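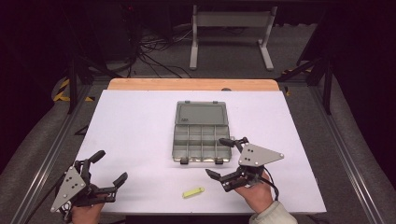 A compartment organizer open on the sorting table, dividers in place, every compartment empty.

Against the Full Box

By Kerubo Kirui
February 25, 2011

Most writing on small-parts storage treats capacity as the figure of merit. Catalogs list compartments per box and boxes per cabinet, and buyers compare the numbers. I think this is the wrong measurement. A divided box should be judged by how long it takes a person who did not fill it to find one part and put it back. By that standard many well-stocked boxes are poor ones, and a box with empty compartments is often doing its job.

I keep the parts room for a repair shop that handles small appliances and bench instruments. At the October inventory we had 1,964 line items in divided boxes, not including fasteners in bulk drawers. Wycliffe Mfaume, who had the room before me, ran it on a simple rule: no compartment goes empty while anything is loose on a shelf. It is an easy rule to follow and easy to check. It also produced boxes in which fuses shared a row with rubber feet, because that was where the space was on the day the rubber feet came in.

The trouble with such a box is that its layout records the order of arrival. The person who filled it can retrieve from it quickly for a few months. Anyone else has to search it, and a search of a divided box is slower than a search of a plain tray, since the dividers hide the bottom of each cell from any angle but the top. Dividers pay for themselves only when the user knows which cell to look in.

My first proposal is that layout should come before contents. Open the box flat on a clear surface with nothing in it. Decide what each row is for. A row is a better unit of meaning than a cell: one row, one family of parts, running small to large from left to right. If a family needs fewer cells than the row has, the remaining cells stay empty. They are reserved, and the reservation is worth more than the space. When a new size arrives, it goes where a stranger would look for it.

Kimutai Nyaga, who does our purchasing, objects that reserved cells are paid-for volume. He is correct. Moving to row assignment cost us 11 additional boxes and part of a second cabinet. The boxes are cheap and the cabinet was not. I would still make the trade, but I do not claim it is free, and a shop with very limited floor space might reasonably decide the other way.

My second proposal concerns the lid. A translucent lid is usually sold as a way to see the contents without opening the box. In practice a smoky gray lid lets you confirm that something is inside and tells you little about what. Color suffers first. We had two sizes of spacer distinguished only by a tint, and through a gray lid the tints could not be told apart. I treat the lid as a dust cover and put the information on the front edge, where it can be read with the box on its shelf.

The lid matters more when it is open. One that folds back and lies flat gives both hands clear access to every row. One that stands at an angle has to be held or propped, and a hand that is holding a lid is not handling parts. It also tips the box when the tray is light. Flat opening takes about double the table depth, so the table has to be sized for the open box. We allow for the open footprint plus a working strip in front of it, and we keep the strip clear.

That strip is where loose items wait. Every sorting session produces at least one object that belongs to no family: a cap, a plug, a bit of bright plastic from something already shipped. The full-box rule sends it into the nearest empty cell, and I consider that the most damaging habit in parts storage. A single foreign object in a row makes the row's label false, and once people have found one false label they stop reading the rest. The stray should stay on the table, in view, until someone identifies it or it goes in the discard bin at the end of the shift.

A pale work surface helps with this. Ours is a white sheet laid over an ordinary wooden table. Small dark parts show against it, as do small bright ones, and an empty cell in a clear-walled tray reads plainly as empty. On bare wood a brass washer can sit unnoticed for a day. Victor Nyanda finds the white tiring under the overhead lights and works with a gray mat, which is a fair compromise if he is not sorting anything gray.

Latches deserve a brief note. Two on the front edge are adequate for a box that stays in a room. Both have to be closed every time, including for a trip of one shelf. With a single latch closed, the free corner of the lid can lift, and small parts travel over the dividers. The resulting mixture looks orderly from above and takes longer to correct than a spill on the floor, where at least everyone knows a spill has happened.

Jong-dae Bae has argued to me that all of this is too much procedure for low-value parts, and that below a certain price it is cheaper to reorder than to search. For some items I agree, and we no longer sort cable ties at all. The calculation changes when the part is cheap and the wait for it is long. A missing foot can hold a finished instrument on the shelf for up to 4 weeks. The cost of the foot does not enter into it.

The box I would show a new hire as correctly set up has whole rows with nothing in them. Their labels are already on the front edge.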